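Filed under: Bedroom > Sheets & Bedding > Fitted sheets

Fitted sheet keeps riding up on the wall side
Posted by Diễm Trình, Nov 25, 2005

The bed in our back bedroom is pushed up against the wall on one long side and I can't get the fitted sheet to sit right over there. The side facing the room is fine. On the wall side I tuck it down, it looks good, and a night or two later the edge has crept up and the corner at the foot comes off.

The mattress is 12 inches deep. The sheet is a Plavarel in the olive green, bought in January, and the package said it fits deep mattresses. I wash it warm and dry it on medium.

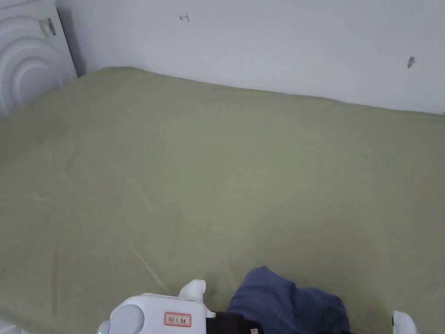
I've tried putting the wall corners on first and the wall corners on last. Last is worse, I end up kneeling in the middle of the bed and pulling the sheet out from under my own knees. The frame does move but it's heavy and I would like to not drag it out every time I change the sheets.

Does anyone have a way of doing this that holds? I'd also take advice on the wall, it has picked up a few marks and I don't want to repaint yet.

----

hollisbeck wrote:
Pull the bed out. Sorry, but that's the answer. You need a hand's width, no more. Put felt pads under the legs and it will slide even on a rough floor. I fought with this for years in an apartment and the pads fixed it.

----

marny_t wrote:
I disagree with hollisbeck. We have a bed in a corner with a bookcase at the foot and there is nowhere to pull it to. What works for us is lifting the mattress and not the bed. Stand on the open side, tip the mattress up toward you, hook both wall corners well underneath, let it down. Then do the near corners. If you only pull the elastic to the bottom edge of the mattress it will come back up. It has to go under by 4 inches at least.

----

hollisbeck wrote:
Tipping a 12 inch mattress by yourself is a good way to hurt your back. Mine is a Verschueren and I can't get it past my waist.

----

marny_t wrote:
Depends on the mattress. Ours is foam and not that heavy. I'm 58 and my back is fine.

----

quiltbox772 wrote:
Check the sheet before you move any furniture. "Deep" on a package doesn't mean much. Measure the side panel from the seam to the elastic. On a 12 inch mattress you want more than 12 or there is nothing left to go under. Cotton also shrinks in the dryer, so measure it after a wash.

If it's short, sheet straps help. I use the Clarkero ones, they come 4 to a pack and run across each corner underneath. The clips are stiff at first.

----

Diễm Trình wrote:
Measured it. 12 on the nose, so no tuck at all. It may have been longer when it was new, I never checked.

I can lift the wall side if I do one end at a time. Did that this morning and got the corners under as far as they would go. I'll order the straps too.

----

pell_grove wrote:
For the marks, a damp cloth and a drop of dish soap first. Pencil comes off with a plain white eraser. Ink usually doesn't, and scrubbing leaves a shiny patch on flat paint that looks worse than the ink. Dab some leftover paint on it with a small brush if you still have the can.

----

hollisbeck wrote:
Or leave the bed 6 inches off the wall for good. The sheet goes on easy and the wall stays clean.

----

marny_t wrote:
And then the pillows go down the gap — no thanks.

----

Diễm Trình wrote:
I do have the can. Will look for it this weekend. Pillows down the gap is why it's against the wall in the first place.

Copyright 2005 Irkstead Home Boards | Contact the moderators | Back to top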